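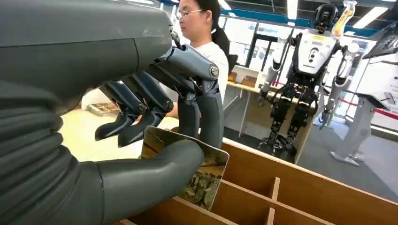 *La mano de Aasen con una de las postales de paisaje, encima del clasificador.*

Yo iba con la pinza de dos dedos, que conste. Llevaba desde marzo defendiéndola delante de todo Justarora y hasta le había puesto nombre (Paquita, no me preguntéis). Pero Zahira Pelupessy se empeñó en traer la mano de Aasen, con sus dedos, su pulgar y su precio de coche de segunda mano, y en Justarora lo que se le mete en la cabeza a Zahira acaba en el calendario.

La prueba era sencilla: 200 postales, un clasificador de madera y el mismo controlador Hiner para las dos. Paquita empezó de maravilla, ¡qué orgullo! Luego llegó a las postales finas y me dobló 17. Diecisiete paisajes con una arruga en medio del cielo.

—Es la humedad —dije.

—Es tu pinza —dijo Dumisani Nel sin levantar la vista del portátil.

La mano de Aasen dobló 8. Iba lentísima, eso sí, y antes de soltar cada postal se quedaba quieta encima de la ranura, como mi abuela delante del buzón cuando no estaba segura de haber puesto bien las señas. Al principio me ponía de los nervios. A la número diez ya le estaba diciendo «venga, guapa, que cabe» en voz baja (creo que en voz baja).

Por la noche, recogiendo, metí a Paquita en su caja y la etiqueté para el almacén de Ferkby. Zahira me vio cerrar la tapa, me quitó el rotulador y tachó Ferkby.

—Las cajas pesadas las sigue cogiendo ella —dijo, y la volvió a dejar en mi mesa.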